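Flisside council by-election goes down to the wire

Well, that was closer than anyone on my street was tipping! The count for the vacant Flisside ward seat on Lelusthorpe council wrapped up a bit before ten last night, and the independent has pinched it from the ratepayers' group, 1349 votes to 1185. If you've lived here as long as I have, you'll know the ratepayers have held that seat through four elections and one very ugly fight over the pool.

I stood at the back of the hall with a lukewarm tea and watched the early numbers come in. The Andel Road booth went heavily to the ratepayers, as it always does, and for half an hour I thought we could all go home. Then the Chareonsuk Street booth reported and the whole thing flipped – you could hear the groan from the other end of the room.

What did it? Parking, mostly, if you ask me. The plan to put meters along the shopping strip was the only thing people wanted to talk about at the gate when I voted, and the independent was the one candidate who said flat out she'd vote against it. The ratepayers wanted "further consultation", and we've had two rounds of that already. The 26 informal votes were set aside early and wouldn't have changed a thing.

Turnout was a bit sad, mind you. More than 2000 of us bothered, but plenty of my neighbours told me they didn't know there was a vote on at all (the notice went up on the council website and, as far as I can tell, nowhere else).

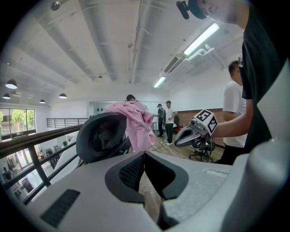
Inside a loft-style office space.

The new councillor gets sworn in at the November meeting, and the parking meters are on the agenda the same night. With her vote, my sums have the plan falling over by one. The public gallery opens at half past six, and I'd get in early if you want a seat near the heater.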